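SKETDALE COMMUNITY HALL
Shared Kitchen and Dining Area: Annual Safety Inspection Checklist

Date of inspection: May 4, 2023
Inspector: Itziar Requena
Areas covered: kitchen, dry store, dining area, rear exit passage
Ratings: S = satisfactory; A = action required; N = not applicable

Section 1. Exits and Passageways

1.1 Exit doors open fully from the inside without a key. S
1.2 Exit signs lit and unobstructed. S
Comment: The sign above the rear exit has been replaced since the previous inspection.
1.3 Passageways clear to full width. A
Comment: Folding chairs were stacked against the wall of the rear passage. They are to be returned to the Kallumham Room after every booking.
1.4 Floor surfaces even and free of trip hazards. A
Comment: The threshold strip between the kitchen and the dining area is raised at one end. Refasten within 20 days.

Section 2. Fire Safety

2.1 Extinguishers mounted, tagged, and in date. S
2.2 Fire blanket within reach of the range. S
2.3 Hood filters clean. A
Comment: Grease was present on the rear filter. Clean before the next booking and enter the date in the log.
2.4 Smoke alarm tested. S
2.5 Evacuation plan posted, with current assembly point. A
Comment: The plan still shows the old parking lot entrance. A corrected copy is to be posted in both rooms. The posted occupancy limit of 105 is correct.

Section 3. Utensils and Table Settings

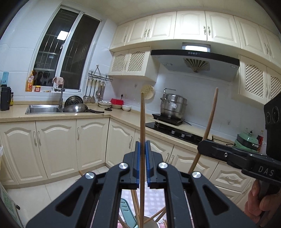
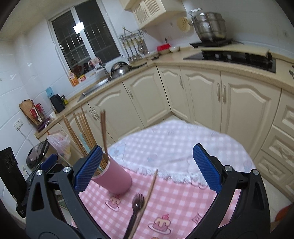

3.1 Storage and rotation of eating utensils. A
Comment: User groups bring their own tableware as well as using the hall's, and the written procedure does not say how the two are to be kept apart. The procedure should also state who washes shared items at the end of a booking. Wooden chopsticks, such as those standing tip up in the pink cup on the checked tablecloth, should be stored with the eating end down or in a covered holder, so that users take them by the handle end. Wooden items that are split or rough are to be discarded.
3.2 Knives stored in a rack or closed drawer. S
3.3 Cutting boards marked by use. A
Comment: The markings on two boards are no longer legible. Replace both.
3.4 Drying racks clean and sound. S

Section 4. Electrical and Gas

4.1 Cords and plugs undamaged. A
Comment: The cord of the Zomel water heater is worn near the plug. The unit was tagged and withdrawn from use.
4.2 Outlets near the sink protected and tested. S
4.3 Gas shutoff labeled and accessible. S
4.4 Portable heaters. N

Section 5. Records

5.1 Refrigerator temperature log complete. A
Comment: Entries are missing for 6 days. The person opening the kitchen is responsible for the morning entry.
5.2 First aid kit stocked. S
5.3 Incident book available. S
Comment: One entry since the last inspection, a minor burn. Follow-up was recorded and signed.

Summary

The kitchen may remain in use subject to the actions above. Items 1.3 and 2.3 are to be completed before the next booking. A follow-up visit will be made in August, at which time all remaining items will be checked and this form closed.

Signed: Itziar Requena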